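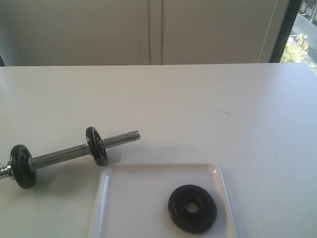
Tags: Grippers, Bench Tests
3 min read

Comparing two finger sets on threaded parts

Use the same parts for both sets. We use a dumbbell bar with its plates, a tray, and a leveling foot with a hex nut on the rod.

1. Fit the Castmont fingers and zero the gripper.
2. Lay the leveling foot on its side. Bring the fingers in beside the pad and stop before they touch it.
3. Close on the rod, lift 62 mm, hold, set down. Log any slip.
4. Repeat with a loose plate in the tray.
5. Swap to the Tetov fingers, zero again, and run the same list.

Our log has 462 picks so far. Change the pads at 3,000.
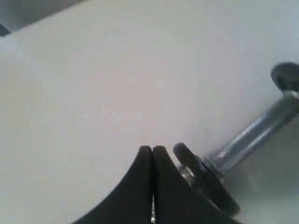
Skarkby commented that zeroing once is not enough, and that their wrist offset had drifted after more than 1,619 cycles. They now zero at every tray change.

© 2024 Castmont Bench Notes | Contact | Back to top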